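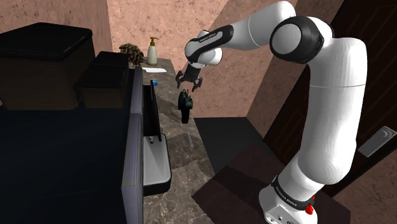
3.2. Objetos desplazados en la cocina doméstica

La encimera es, en los hogares que visitamos, la superficie donde menos se respeta la función declarada de la habitación. Siguiendo a Toom, llamamos «objeto desplazado» a todo aquel que no sirve para preparar, servir ni limpiar, y que sin embargo permanece en la cocina. La Figura 1 reúne un caso sencillo: al fondo de la encimera de mármol, una piña marrón está junto a un frasco con dosificador. El frasco pertenece a la categoría de limpieza y cuidado; la piña solamente puede clasificarse como desplazada. En las entrevistas de Dalum, los participantes llamaban a estas cosas «lo que se queda».

El corpus comprende 18 hogares de Dalum y Purkside. Cada hogar llevó un diario de superficies durante el mes de noviembre, y de estos diarios se extrajeron 500 entradas codificadas por dos personas de manera independiente. Las discrepancias fueron resueltas por Ülle Ots, que no había participado en la recogida. Quedaron fuera las entradas referidas a muebles cerrados, porque el contenido de un armario responde – según nuestra experiencia – a otra lógica de orden.

Figura 1. Superficies de cocina y objetos sobre ellas.

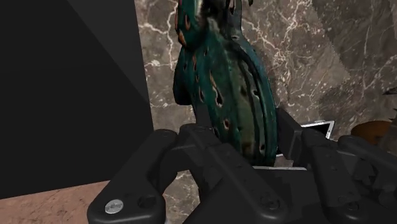 3.3. Objetos de ocio

Un segundo grupo lo forman los objetos de ocio, que en los diarios aparecen casi siempre por la tarde. Cortés propone considerarlos «visitantes», es decir, objetos con un lugar propio en otra habitación y que pasan por la cocina sin instalarse en ella. 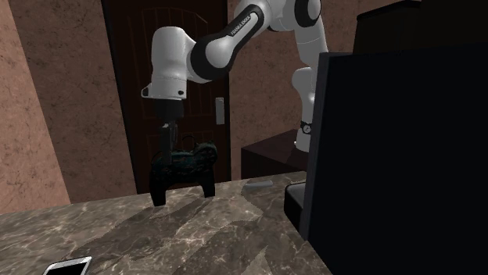

La distinción entre visitante y residente no depende del objeto mismo, tampoco de su tamaño. Un mando de videojuegos con dibujo de camuflaje en verdes, como el que se ve sobre el mármol, sostenido un poco por encima, sería visitante en nuestro esquema si el diario le asigna otro lugar, y residente si este lugar no existe. En Purkside encontramos ambas situaciones dentro de un mismo hogar. Por este motivo la codificación se hizo siempre a partir del diario completo, y las entradas aisladas se marcaron como indeterminadas.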